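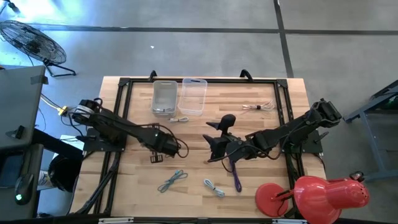 Two-arm bench setup with bundled cables and a pair of bins, one grey, one clear.

Can a robot arm setup sort and tidy cables yet, or is it still all demo reels?

Asked in: Workshop & Home Automation
Viewed 2853 times
2 answers

I run the returns bench for a small electronics refurbisher in Ollport. A good chunk of every shift goes to cables. They come back in a tangle with the gear, and someone has to pull them apart, work out which is which, bundle them and drop them in the right bin. It's dull work and it's hard on the thumbs.

My boss came back from a trade day in February keen on a two-arm bench unit from Stindholm. The brochure has it coiling a charger lead and putting it in a tray. Very nice. The sales rep reckons it would "learn our process" in a couple of weeks, and that the same arms could wipe down the bench and fold the cleaning cloths after. I've asked for a video longer than a minute and haven't got one.

The picture at the top is the sort of layout I mean: two arms facing in over a timber top, cables already bundled, small bins at the back. Our bench doesn't look like that. Ours looks like someone emptied a drawer onto it.

The quote includes a service plan at $4000 a year before you've bought a single arm. Has anyone here run one of these on real work, for a full shift? I'm not interested in what it'll do in five years.

Edit: to the people messaging me, no, zip ties won't solve it. The cables come in from customers.

ANSWER 1 (accepted)

I spent a winter with a Limsakul pair at a parts warehouse, so take this as one person's experience with one brand.

Picking up a cable that has already been bundled and putting it in a bin: yes, it could do that. It was slow, and it would sometimes close on nothing and carry nothing to the bin with great confidence, but I'd call it working. We logged 400 picks on a good day with a person checking on it. The same person could have done that before morning tea with a radio on.

Untangling: no. A cable changes shape every time you touch it, and the bit you need to grab is usually under another cable. Ours would lift the whole nest off the bench and then stop. Soft stuff generally was trouble. Straps, cloths, anything that hangs and swings. Hard boxes were fine, but you can buy a much cheaper machine for hard boxes.

Clear bins gave our cameras grief as well, so we swapped them for solid ones. Might have been our lighting, we never got to the bottom of it.

Things I'd ask the rep for:

Can they run it on a carton of your own returns, with you in the room, unsorted?
Who resets it when it faults, and how long does that take?
Is "learn our process" done by their staff or by yours? With ours it meant one of us steering the arms by hand through the same job over and over. I still see it when I shut my eyes.
What's the pick rate with no one helping?

If they won't do the first one I'd stop there. As for wiping the bench, ours managed a wipe, in that the cloth moved across the bench. I went over it again after.

Comment: Did the Limsakul get better over the winter?
Comment: A bit, on the cables it had already seen. New ones put it back to square one.
Comment from asker: Thanks, sent the rep your list. He's "checking with the team".

ANSWER 2

Have you looked at Fumura? My brother-in-law's work has one and says its good, not sure if it does cables though. I think it mostly does lids. Everyone's very negative on here but they said the same about dishwashers and I wouldn't give mine up. Technology moves fast so I'd just get in early before the price goes up.

Comment: A dishwasher is a box that sprays water. You still load it.
Comment: Does the Fumura one run on its own or is there a person standing next to it?
Comment: There's a person but I think he likes it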